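Finished the Skolden film on my phone, on the train, two sittings. Still mad about it. Not at the film. At the people who'll tell you a documentary on herding families is "niche".

Niche how? It's 300 years of work, land and weather in one valley. Families who drove cattle over the pass every July and had songs for it, saddles for it, a whole way of talking. I grew up thinking the only cowboys were the ones in Westerns. Hat, gun, sunset. Nobody at school mentioned mountains. 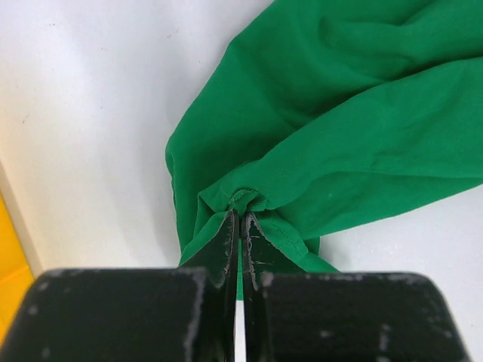 Green cloth, deep folds.

The Kälin archive lent the makers 412 reels. Most of that had never been shown outside the valley, and 18 minutes of it made the final cut. Eighteen! The rest goes back on a shelf so we can have drone shots of fog. I like fog fine - but give me the old woman salting cheese and talking over her shoulder for as long as she wants to talk.

My other gripe is the narration. Too smooth. Every time a herder gets going, in comes the voice to tell us what he means. We can hear what he means. Leave the subtitles on and get out of teh way.

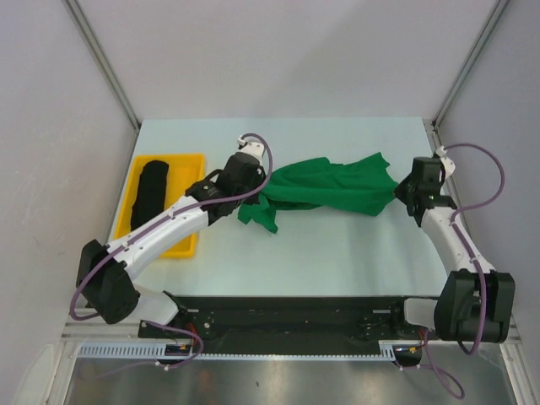
And the Postach disc costs more than a decent pair of boots, so who's going to see it? Libraries, maybe, if they're asked. So ask. Mine said yes in one email, and the copy has a waiting list allready.

Miteck has the cheaper stream but they trimmed the winter chapter, the best part, the one with the barn and the long silence. Skip that version. Borrow the disc, watch it with somebody older than you, and let them interrupt.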